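## 7. Placing Dried Bouquets in Vases

This section applies to the Selleo dried flower line as used in the Vallurside show apartments and the Treltotville sales office. It replaces the loose sheet that was kept in the stock cupboard. Text by Touran Taheri, last revised 29 June 2020.

Fresh flowers are not covered. Artificial stems may follow the same steps, except for 7.4.

### 7.1 Before You Start

1. Clear the tabletop and wipe it with a dry microfiber cloth. Do not use spray. Damp surfaces mark the base of a matte vase.
2. Check each vase for chips at the rim. Run a finger once around the inside edge.
3. Confirm that the inside of the vase is dry. A vase that has been rinsed must stand upside down on a rack overnight.
4. Unpack the bouquets and lay them flat, blooms pointing away from you and stems toward you. Leave the tie on.
5. Let the bouquets rest for 30 minutes if they came from a cold storeroom.

> **CAUTION:** Never put water in a vase that will hold dried stems. Wet stems rot from the cut end up and will stain the inside of the vase.

### 7.2 Choosing the Vase

Match the vase to the bundle, measured at the tie and not at the stem tips. Tips spread and give a false reading.

| Bundle | Vase | Note |
|---|---|---|
| Long foliage, tied with twine | Straight or slightly tapered | Stems must reach the base |
| Short bouquet with large blooms | Open top | Blooms sit just above the rim |
| Loose thin sprays | Narrower neck | Neck holds the fan in shape |

A vase for long foliage must weigh at least 361 g when empty. If it is lighter, add clean dry sand to a depth of 2 cm. Sand is stocked under part number 98 in the Chisholm supply list.

### 7.3 Inserting the Stems

1. Set the vase on the table first, in its final position. Do not carry a filled vase by the rim.
2. Grip the bundle at the tie or directly below it. Leaves and flower heads are brittle and must not be used as a handle.
3. Lift the bundle until the stem tips are above the rim.
4. Tilt the bundle slightly and guide the lower tips into the mouth of the vase.
5. When all tips are inside, bring the bundle upright and lower it slowly. Stop if you feel resistance – one stem is usually caught on the rim.
6. Release the bundle only after the stems touch the base or the sand.
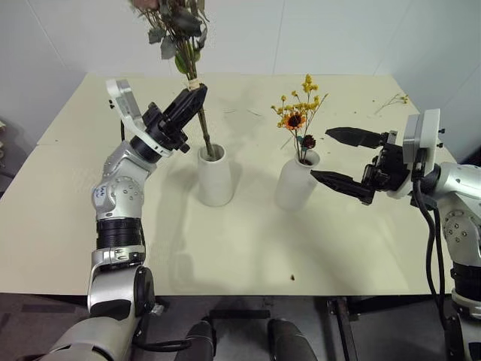 Dried flowers with white vases on a cream tabletop. 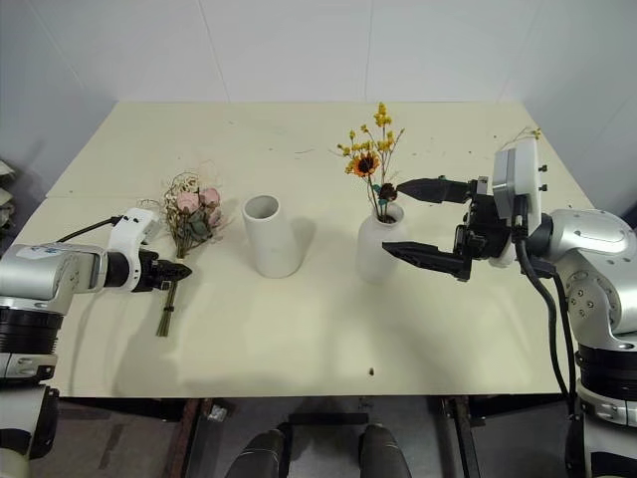
7. Turn the vase, not the bundle, to bring the best side forward. Turning the bundle inside the vase breaks leaves at the rim.
8. If the bundle leans, take it out and repeat from step 3. Do not push paper or foam in beside the stems.

**Note:** The tie stays on for long foliage. For short bouquets it may be loosened by one turn once the stems are in, so that the blooms open out a little. Do not cut it.

### 7.4 Trimming

Trim only when the bundle stands too tall for its vase. The visible height above the rim should be no more than twice the height of the vase.

1. Take the bundle out and lay it flat on kraft paper.
2. Mark the cut line with a strip of masking tape around all the stems.
3. Cut through the tape with bypass pruners, two or three stems at a time.
4. Remove the tape pieces and shake the stems over the paper.

> **CAUTION:** Cut ends are sharp. Wear gloves, and keep the cut line pointed away from your face.

### 7.5 Spacing on the Table

Leave at least 200 mm between vases, measured rim to rim. Sprays that touch will tangle, and the small blossoms come off when one vase is moved.

Keep the group out of direct sun. Orange and yellow flowers fade first, usually along the side facing the window. Apartments with west windows should have their vases turned half a circle at the monthly check.

### 7.6 Care and Storage

- Dust with a hair dryer on the cool setting, lowest speed, at arm's length.
- Pick up fallen leaves by hand. Wiping crushes them and leaves a gray-green streak on light tables.
- Replace a bouquet when bare stem shows at the front.
- For storage, wrap each bundle in tissue and lay it in a flat carton, one layer only. Write the vase size on the short side of the carton.

Stock is changed over each November. Bouquets taken down at that time go back to Treltotville in their original cartons – empty vases stay in the apartment, on the lower shelf of the hall closet, rim up.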